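Losura Work Mat, Large, Brown
Reviewed for the robotics club equipment page
Reviewer: Gerrit Matlala

The club bought one Losura mat in October to replace the two cutting mats we had been taping together. It has been on the arm bench for the whole term. The listed size is 100 by 65 cm. Ours measures the same, and it covers most of the tabletop.

Out of the box the mat had a curl along both short edges. It came rolled with the work side in, and the makers say to leave it flat overnight. Ours needed 3 nights with textbooks on the corners. There was a slight smell for the first week.

The surface is matte. Under the bench lights it gives no glare, which helped Encarnación Paredes and her group when they were setting exposure for the camera exercises. The older mats were green with a printed grid and caused false edges in nearly every run. Plain brown has caused none that we noticed.

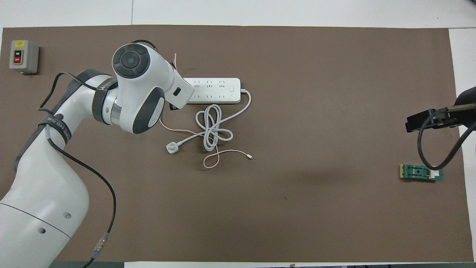

Grip is good. Bare circuit boards stay where they are put, and plugs do not skate when a cord is pulled. The term task is cable handling, so the mat gets dragged on daily. It has crept toward the front of the table twice – both times after someone wiped under it and put it back damp. Cords do not leave marks. A dropped screwdriver does, and the dent stays.

Two limits should be noted. First, the mat is not sold as static safe, and we treat it as if it is not. Anyone handling boards still wears the wrist strap. Second, it is not heat proof. Przemysław Sobczak set a soldering iron down on a spare offcut and it was through the top layer in seconds. Soldering stays on the other bench.

Cleaning is simple. Damp cloth, mild soap, dry before use. Flux residue needs alcohol, and the alcohol dulls the finish a little. Marker does not come off.

We also tried the Bustik mat, which is thinner and cheaper. It lies flat at once but slides under load, and Halvard Halvorsen's group gave it back after one session. It now lines a drawer.

Recommended for a shared bench. Order the large size.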